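Wenjie Qiu joined the Toston Public Library as head of adult services in December, after a long period in school libraries. In an interview at the Zou Street branch, Qiu discussed the library's evening literacy program, its waiting list and the changes planned for the coming term.

The program currently enrolls 166 adult learners. Most attend in small groups, while others meet one-on-one with a tutor. "People arrive with very different goals," Qiu said. "One learner wants to read a lease. Another wants to write to a grandchild. We ask about the goal first and choose the materials afterward."

A further 48 residents are waiting for a place. Qiu attributed the delay to a shortage of evening tutors and said that the library had changed its training schedule in response. New tutors now complete their preparation in two sessions, with a follow-up meeting once they have begun teaching.

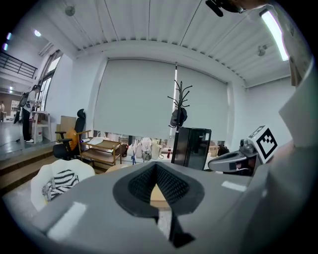

Photo: Toston Public Library

Asked about the reading tests given at enrollment, Qiu was direct. "They were too long. A person who has worked a full day should not have to sit through an hour of questions before meeting a teacher." The library has adopted a shorter interview, and learners may bring a family member if they wish.

The coming term will also see classes offered at the Welum branch, where the reading room will remain open until 9 p.m. on class nights. Qiu said that travel had been the most common reason given by learners who left the program. "For someone on the east side, Zou Street meant two buses each way. We had heard that for years."

Four groups will meet at Welum to begin with. Three are for general reading and writing, and one is for adults preparing for the high school equivalency exam. Textbooks are lent free of charge for the full term.

Qiu declined to set an enrollment target. "I would like the waiting list to be shorter by spring. I would also like people to stay long enough to finish what they came for."

Residents interested in enrolling or tutoring may inquire at the adult services desk of either branch.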